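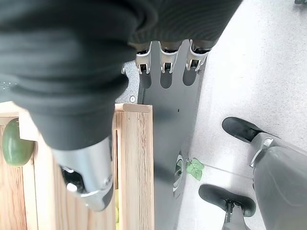
The Nosel wide-format printer in the Fluvamdale front office is laying down a green cast in the dark neutrals. It started after the Stimport print server was updated from the 4 branch to the 5 branch. Blacks and light grays look normal on paper. The trouble is in the band between them, so dark gray knit fabric with folds in it, like the big sleeve on the left, comes out mossy in the creases, while polished metal with bright white highlights prints clean except in its deepest shadows. Same result on the satin roll and the matte roll. Screen preview in Stimport is correct. Priority: normal. We can still ship line drawings and text posters, but photo orders are on hold.

Setup
Printer: Nosel wide-format, 8 inks, connected by Ethernet
Server: Stimport 5, single queue, one workstation feeding it
Paper: satin roll and matte roll, both from Hijazi
Resolution: 600 dpi, two-way printing on
Page counter at time of report: 2,665

Tried before opening the ticket
Nozzle check, all channels complete.
Head alignment, automatic and then manual. No change in color.
Restarted printer and server, in that order and then the other way.
Printed the same file from a USB stick at the printer's own panel. No green. That took the printer off the list of suspects as far as we were concerned.

Reply from support
Thank you for the nozzle check. Please send the queue export and tell us which profile is assigned to each paper. Also confirm whether "Convert neutrals to black ink" is checked under Queue, Color, Advanced. The update is known to clear that box on queues that were made before version 5.

Our answer
The box was cleared. We checked it, saved, and reprinted. The green is weaker but still there, mostly in flat areas. Queue export attached. Both papers show the profile name we expect. We did not build the profiles ourselves; they came as downloads from Hijazi.

Reply from support
The export shows the satin profile is assigned twice, once under its own name and once under the matte name. The matte file on your server is a copy of the satin file with the label changed. This can happen when a profile is imported while a job is running. Please delete both, clear the profile cache, and import them again with the queue paused.

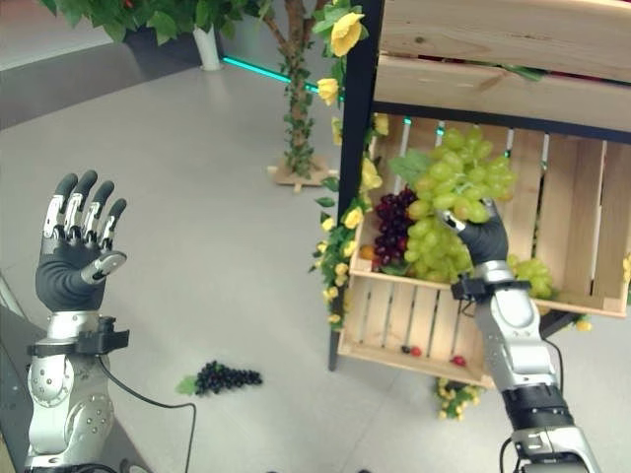 Fluvamdale, 10th February

Profiles deleted and imported again with the queue paused. The cache did not clear the first time. The button grays out and says Done, but the folder on the server still had the old files in it with their old dates. We stopped the Stimport service, emptied the folder by hand, and started the service again. After that the two profiles had different file sizes, as they should.

Printed the gray ramp on matte: neutral from top to bottom. Printed it on satin: neutral down to the darkest part, then a faint green step at patch 124, gone again by the next few patches. It is visible under the daylight lamp and hard to see under the office tubes.

Ran the built-in calibration on satin. It stopped at 53 percent with "Sheet not found." Fed the sheet again and got the same message at the same point. Wiped the sensor window with a dry cloth and the third run finished. The step on satin is smaller now but we would not call it fixed.

Reply from support
The remaining step is where light black hands over to full black. Please turn off two-way printing, set drying time per pass to 2 seconds, and run calibration once more on satin only. Leave matte alone. Do not load a saved calibration from before the update, even if the software offers it. 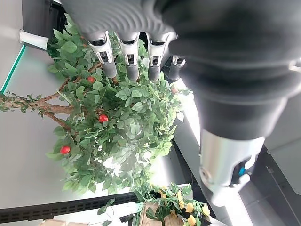 We ran it with those settings and left matte as it was. The software did offer the old calibration, with Yes already selected, so anyone pressing Enter through the dialogs would load it. We chose No. The run finished without the sheet error.

The satin ramp is now even under both lights. We then turned two-way printing back on, as one-way nearly doubles the time per poster, and printed the ramp again. Still even. Drying time stays at 2 seconds for satin.

Photo orders are released. Please keep two items open on your side: the cache button that reports Done with the files still in place, and the default answer on the old calibration prompt. The color fault itself can be closed.

Status changed to: Resolved, linked to two defect reports.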